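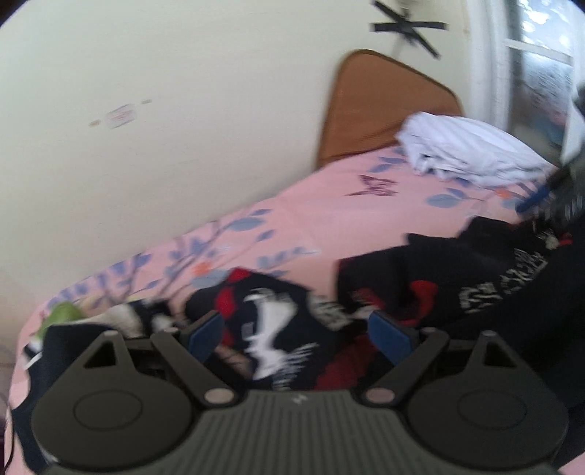 Tracking drops out over patterned bedding, Orkus 3

iresha_majumder
Hello all, and sorry in advance for the length. I've been running our clothes-sorting recordings through Orkus to get the gripper path back out, and on the bed ones it keeps losing itself. The bedding is pink with leaves and little flowers all over it, the clothes are mostly black, and the wall behind is plain cream. The path looks lovely while the gripper hovers, then during a quick swing the pose jumps sideways by a hand's width and the planner downstream learns a grasp on thin air! Out of 40 recordings, six do this badly enough that I've had to set them aside. I've tried raising the feature count and it only made things slower. Has anyone got settings they'd be willing to share?

stakex_tom
Hi Iresha, welcome. My money is on the sheet. Repeating leaves are horrid for matching, because one sprig looks much like the next, and the tracker happily hops from one to its neighbour. Put a plain sheet on and I think you'll find most of the trouble goes.

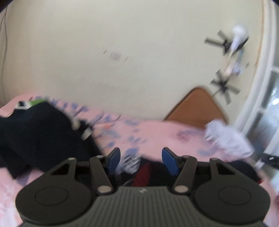 The other thing I'd do is mask out the gripper itself if you haven't already. It stays sharp while everything behind it smears, so during a fast swing the strongest corners you have are the ones that move with the camera, and Orkus decides you're standing still.

wickramasinghe
I'm going to disagree with Tom about the sheet, in a friendly way. We had patterned cushions for ages and they were a blessing compared with bare wall. A plain sheet plus a plain wall plus black clothes leaves you almost nothing to hold on to. The masking advice I'd second twice over, though. Do grow the mask by 5 pixels or so past the finger pads, and make it follow the fingers as they open and close (a fixed mask is fine for the body, rotten for the tips).

iresha_majumder
Oh, that's embarrassing, I had a fixed mask and it was drawn with the fingers shut. So the blue pads have been feeding in corners every time they opened. I'll redo it this evening.

viveck
Before you spend the evening on it, check your exposure too. No mask will rescue a smeared background. With a window next to the bed, auto exposure wanders every time you turn towards it or away. Lock it short and put up with a noisier picture.

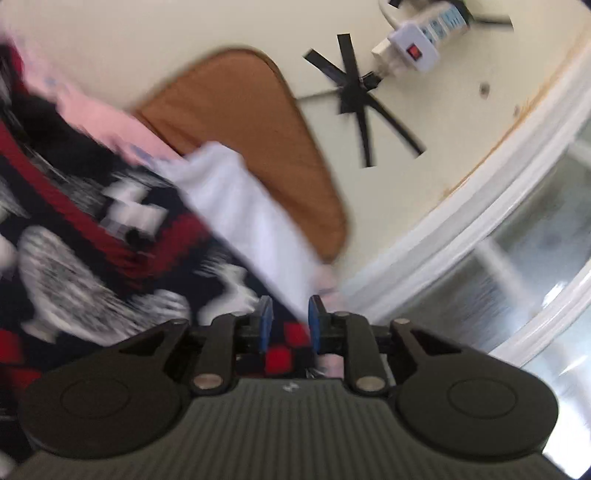 You can also ask Orkus to lean on the inertial readings whenever the sharpness score drops, and pick the visual side up again afterwards. It's the blur gate option, off by default, and I do wish it weren't.

stakex_tom
Fair point from W about the wall. I still wouldn't trust those leaves without a relocalisation check, but I'll give way on swapping the sheet.

iresha_majumder
Back again! Moving mask done, blur gate on, and four of the six now come through without a jump. The other two still slip when the gripper goes in close over a knitted thing with red checks on it, and I can't tell yet whether that's the pattern or just me moving too fast.

wickramasinghe
Could be either. Post the residuals for those two and I'll have a look after tea.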